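Speaker notes – "The Other Pair of Hands," Drunstead packing hall, afternoon session

Wait for people to sit down. Thank them for coming, and thank the Didon folks for the coffee, which was very good.

Start with the hall as it was. We had 62 people on the floor, and every one of them could tell you which shoulder hurt by two in the afternoon. I was on that line for 14 years myself (pause here, some of them will know the feeling!) and I still sleep on my left side.

Then the Anunari cells. We started with 2. Say plainly that people were scared, and that I was one of them – I went home and did the math on my mortgage. Don't rush this part.

What changed: the lifting, mostly. Also the talking. When you work beside a machine you lose the person who used to stand across from you, and we were slow to see that. Bansal moved the benches so people face each other again, and I wish we'd done it in the first month.

Mention the suggestion book. 751 entries so far, a good many of them about the noise, and the best ones from people who said they didn't like computers. Read one or two if there's time.

Training: paid hours, on shift, never at home. Say it twice.

Last slide, leave it up while they ask questions. Gripper at work, close in.
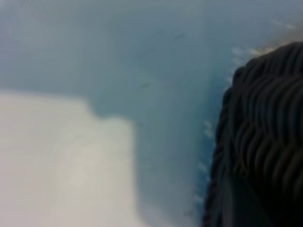
Kerry asked from the floor whether the people who got moved off lifting kept their old pay grade, and said that until a company puts that in writing, the talk about sore shoulders only goes so far.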